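Magazine > Technology > Features

Print this article | E-mail this article

Two arms, one clock

At Storside, Knut Voß has spent the year rewriting a planner so that both arms read from one schedule. The old code, inherited from Tindau, planned each arm alone and patched up collisions later. In 1,936 logged runs it stalled 53 times.
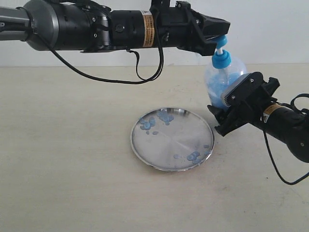 Coordination is handled by a single state machine running at 100 Hz. Each arm keeps its own force limit, and neither may change its grasp unless the other reports a stable hold. The rule matters most when both touch one object, as with a pump bottle gripped by the nozzle on one side and by the body on the other.

The perception module, Jemholm, publishes a pose for the bottle and one for the steel plate beneath it.
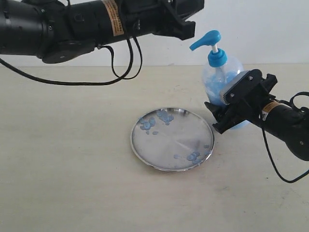

Vol. 2 | p. 53

Voß leaves regrasping to the planner. With the upper gripper open and the lower one clamped on the body, the bottle is treated as part of a single arm — a far smaller search. Release timing is still tuned by hand.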